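# Can a two-armed robot take over the fiddly packing jobs in a small gift shop yet?

Posted in **Shop Floor & Home Automation**, July

My sister and I run a party and gift store in Zetomthorpe. The big stuff we can handle. What eats our evenings is the small hand work: opening little packets, snipping film, wrapping balloons, tucking in a card. In the busy months we do 200 of these a week and my thumbs are toast by the end of it.

I keep reading that robots with real fingers are getting close. Are they close enough for this? I'm not asking for speed. If it took all night while we slept I'd be thrilled! We have one sturdy table and could probably clear a second. I'd also love to hear if anyone has tried one for chores at home, because folding the shop towels is the next thing on my hate list.

*partytable_z*

---

**Moataz El Khatib**

Oh, I love this question, because your list is almost exactly what I spend my days on. I look after a two-arm bench (we call it Saber) at a little workshop in Grevville, and balloon packing is one of our regular chores.

So, can it be done? Parts of it, yes, and it's a joy to watch. But your "small hand work" is some of the hardest stuff there is. A box has corners and stays the same shape. A balloon slides, bulges and squeaks away from you, and thin plastic film folds wherever it likes.

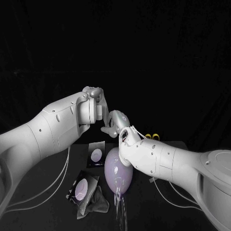 The thing I'd want you to think about first is what each hand is for. You probably hold with one and work with the other without noticing. Getting two machine hands to share a job like that, close together and without bumping, takes a lot of patient setup. We lay everything out on a plain dark table and keep the number of loose items down.

Small floppy pieces are their own adventure. Think of how you pass a scrap of tissue from one hand to the other. You feel it the whole time! A lot of robot fingers feel much less than you'd hope, so they squeeze too hard or close on air.
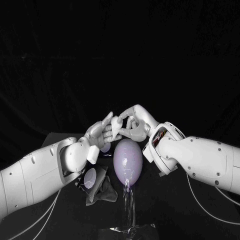

*Both hands on one small pale piece, with the lavender discs off to the side.*

Then there are tools, and I could go on about tools all day. Scissors were made for our fingers, so a humanlike hand at least has a chance with them. Picking up a pair is one problem, turning it so the loops face the right way is another, and cutting is a third. If your packing needs snipping, I'd keep that step for yourselves for now, or buy film that's already the right length.
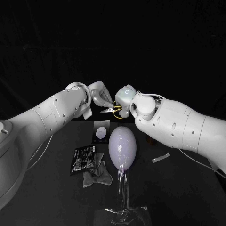

*Yellow-handled scissors above the balloon, blades pointing left.*

For your shop I'd split the job in 2. Let a machine try the repeat steps with stiff things (cards, boxes, lids) and keep the balloons and film for people. Then add one soft step at a time.

Some things to sort out before you talk to any supplier:

- Write down every motion in one order, including the ones you do without thinking. Ours came to three pages.
- Settle on one balloon shape and one bag. Mixed sizes are a headache.
- Give the scissors a fixed home.
- Ask to see your own items handled, with your own packaging, and ask to see 5 tries in a row.
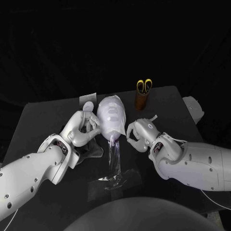 Bags deserve a special mention. Bring your slipperiest one to any demo. A bag that opens stiffly and stands up by itself will save you more grief than a fancier hand would. Towels are a good practice chore too, by the way, so long as you don't mind a crooked stack.

Don't plan on leaving it alone overnight. I'd want a person in the building. But do go and see one, you'll have a great time!

---

**hurix_fan**

We have a Hurix at our place, only one arm, and it loads lids into a tray all day. Great at lids. Tried it with ribbon once and gave up by lunch. So I'd say yes for lids and no for ribbon. Can't speak to balloons.

---

**Lorna at the till**

Not a robot answer, but a spring-loaded snipper on a bench mount did wonders for my thumbs. Cheap, and you can have it tomorrow. I still want the robot though. If anyone gets towels working, please post it here, I have three baskets waiting.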